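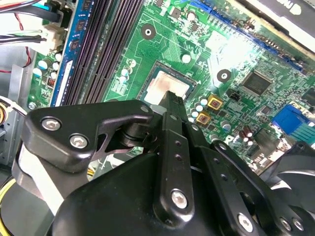
Istedeck Lab - Robot Disassembly Group - How-to pages

Labeling wrist camera episodes for the contact-phase method

This page covers how we label wrist camera recordings from the PC teardown bench so they can be used to train the contact-phase model. It assumes you already have an account on the lab server and that your episodes were recorded with the Clokon logger. If they came from the older logger, convert them first with the script in the tools folder.

What the method does

The policy we train has a motion part and a small classifier that decides which phase the arm is in: approach, near, contact or retreat. The classifier looks only at the wrist view and the joint readings. When it says "near", the arm slows down and the force limit drops. Most of our broken parts came from the arm staying in approach too long, so the boundary between approach and near matters more than the others.

The current training set has 1,301 labeled episodes. Another 449 are held back for testing. Do not tune anything on the test episodes, including the label smoothing.

Before you start

Open the episode in the viewer and play it once at normal speed without marking anything. Check that the wrist view and the joint plot end at the same point. If they drift apart, put the episode in the "resync" folder and move on.

Step 1. Name the target

Pick the target from the list: processor, memory module, power connector, cable or screw. Go by the task file, even if the gripper seems to be heading for something else. In the view at the top of this page, a finger tip lines up with the edge of the processor area, and there are memory slots and a blue RAM module right beside it. Views like that are easy to mislabel from a single still.

Step 2. Mark the start of near

Step backward from the first contact until there is clear board visible between the finger tip and the target. Mark the next still after that. Touching in the image does not mean touching on the bench. The camera looks along the fingers, so a tip can overlap the socket while it is well above it. Always check the force trace before you call it contact.

Step 3. Mark contact

Use the force trace for this one. Contact starts where the trace leaves the noise band and stays out for at least 2 samples. A single spike is usually cable drag - leave it unmarked.

Step 4. Mark retreat

Retreat starts at the first upward move after the last contact. If the arm goes back down for a second try, mark a new near phase. Do not stretch the first one across both.

Step 5. Set the glare and residue flags

Set "glare" if bright reflections wash out the traces anywhere on the board. Set "residue" if there is old thermal paste on the processor's heat spreader. Both apply to the example at the top. The flags do not remove an episode from training. We use them to split the results, and residue episodes are where the classifier still does worst.

Step 6. Save and check

Run the checker before you upload. It will reject phases that overlap and any episode without a target. It does not catch a wrong target.

Known problems

The Prilloscombe episodes have no force trace for the first part of each recording. Label near as usual and leave contact blank if it falls in the gap.

The Sârbu baseline uses three phases, so merge approach and near before comparing against it. There are 61 episodes where two labelers disagreed on the near boundary. These are in the "review" folder, and Guðlaug Ingvarsson has the final say on them. Please don't edit them directly.

Last edited 7th August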